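Hand-held grippers: Furnitz or Iyer finger pads?
Forum: Grippers and End Effectors

Trinh Mạch wrote:
Our laboratory is comparing Furnitz and Iyer finger pads on thin objects. Scissors are the first item in the trial.

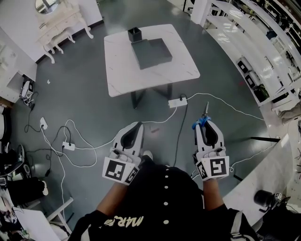
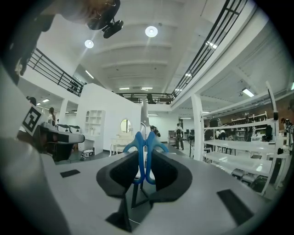
Reply 1
skelstead_lab wrote:
We recommend the Iyer pads. Ours were replaced after 1,121 grasps – well within the service interval.

Reply 2
kivutlow wrote:
I must disagree. Our Furnitz pads remained serviceable past 3,000. Please state the closing force used.

Reply 3
Trinh Mạch wrote:
The force setting will be posted with the August results.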